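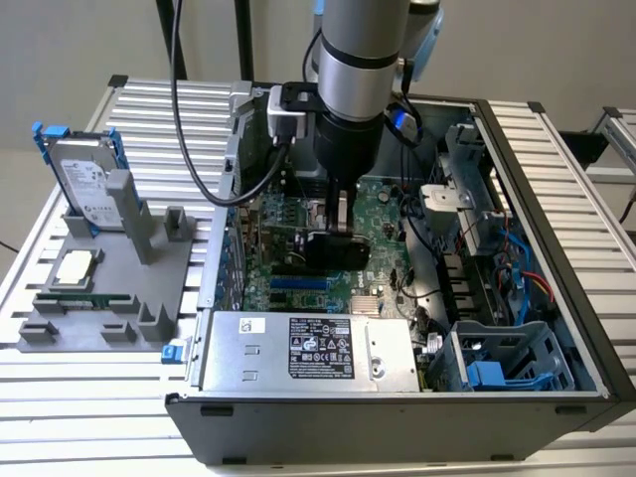 Arm over the open tower, parts holder on the left.

Teaching the teardown by hand

Quick version, longer one when Gemma has time to write it.

Lay the tower on its side on the bench, side panel off, motherboard facing up. Push it square to the slats. If the case sits crooked your waypoints will be junk for the next one.

1. Free-drive on. Speed cap at 200 mm/s for playback, not higher until you've watched it once through.

2. Guide the arm in from straight above. Hold it by the wrist housing, NOT the camera. Camera bracket bends and then you're recalibrating.

3. Stop with the fingers short of the part. Save a waypoint. Then go down slow, save another. Close gripper. Save.

4. Back out the same way you came in. Watch the cables on the right side of the case, fingers will snag them if you cut the corner.

5. Over to the parts holder. Drive stands upright, CPU flat in its recess, memory in the long slot. Come down vertical or it jams.

Do 5 demos per part. 4 is ok for the memory, it's easy. Toss any take where you stopped to think, the pauses get learned too.

Using the remote handset instead? Same steps, but tap dont hold. Pravesh likes it for the memory, I think by hand is quicker.

Name the files landry_part_number and save before you leave free-drive. It will not ask you.

Waston Bench Notes | Questions: Callum Ellwood | Back to top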